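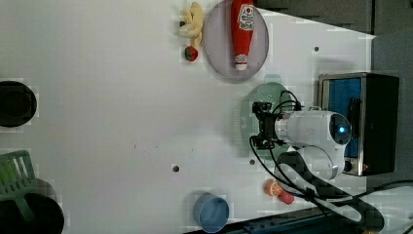
### 4.2 What counts as a tidy table?

The Horkdale checklist scores a play kitchen as tidy when every item is "in or on a sensible holder." We doubt that this means much. Of the 128 layouts we scored, 91 passed at least one reading of the rule and failed another. The ketchup bottle is the usual trouble. In Figure 2 it lies on its side on a plate, with the cap pointing down, and the checklist gives it full marks. The banana next to the plate gets none. Few people who have cleared a real table would call the first put away and the second left out.

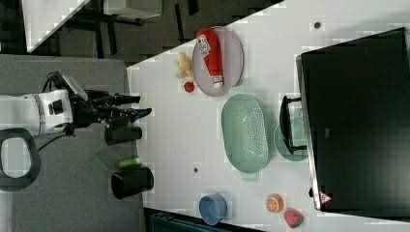 One reader of an early draft objected that children do serve ketchup on a plate in play, and that a score should follow the game, whatever a grown-up's cupboard looks like. We accept the point, but it hurts the checklist more than it helps. If the game decides, the same bottle can be right at snack time and wrong at cleanup, and the scoring sheet has no box for which one is going on.

The colander raises a second problem — it is a holder by the Dravard list and a utensil by the Mumura list. Fruit placed in it would score under one and be marked as misplaced under the other. 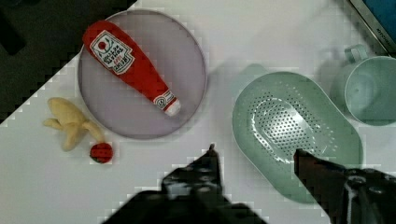

Size of sample does not cure this. The Policarpio set has 4000 layouts, and its authors report steady agreement between scorers, but those scorers were trained together on 23 worked cases. Agreement of that kind may show only that they learned the same habit.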